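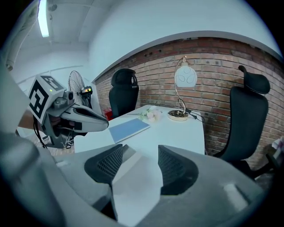
Home | Issues | Authors | Search | Contact

3.2 The small room and its loose things

I picked the smaller of our two rooms at Ezzat for this part of the study, mostly for the white table. People put things down on a table without thinking, and I wanted to know what they put down and how long it stayed there. On the Thursday I keep coming back to in my notes, it held a light blue notebook lying at an angle and a little bunch of pale pink artificial flowers on its side. I logged both as "resting," my word for an object that has been set down but doesn't look placed. Ashraf Lamrani, who coded the same notes separately, wanted to call the flowers "decor" and we argued over it for most of a lunch. I won, but only for this section (he gets his way in 3.4).

The floor turned out to be much more interesting than I'd planned for! Our log has 459 entries, and I had expected cords to be a footnote. They aren't furniture and they aren't clutter in the sense Pratum uses the word, so we gave them a category of their own and went back through the early entries to fix the coding. Figure 2 shows why.

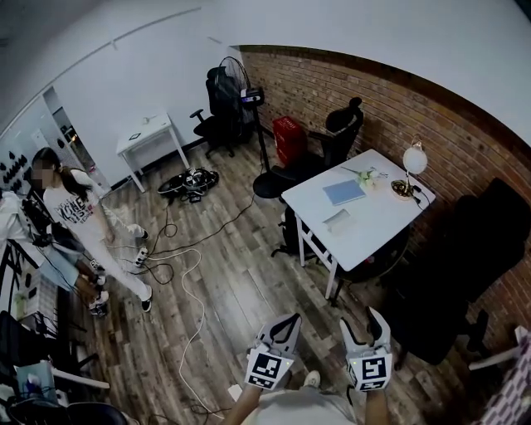 Figure 2. Cords and a white power strip on the floor of the small room, with the side table, office chair and pedestal fan toward the back.

The side table got its own line in the log too - small things on a small top, which we coded the same way as the big table. Chairs we treated as movable and left out of the counts in Table 4.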